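7 mars 2021 — atelier, avis de décès et livrets

Repris le livret Mühlbauer. Dilani a relu l'avis : il manquait le nom de jeune fille, et les petits-enfants étaient cités avant les enfants. Corrigé. Papier Rullel 200 g pour la couverture, le Stunel gondole au pli, on arrête avec.

Tirage : 30 ex. d'essai, puis 495. Dinesh rappelle la famille pour l'orthographe du village, 2 versions dans leurs papiers...

Avis Sellberg — attendre l'heure de la cérémonie avant d'envoyer au journal. Penser a vérifier la date de mariage (septembre ?).

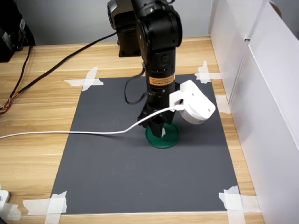
Qui valide le texte de l'avis avant l'envoi ?
La famille, par écrit, après relecture de Dilani.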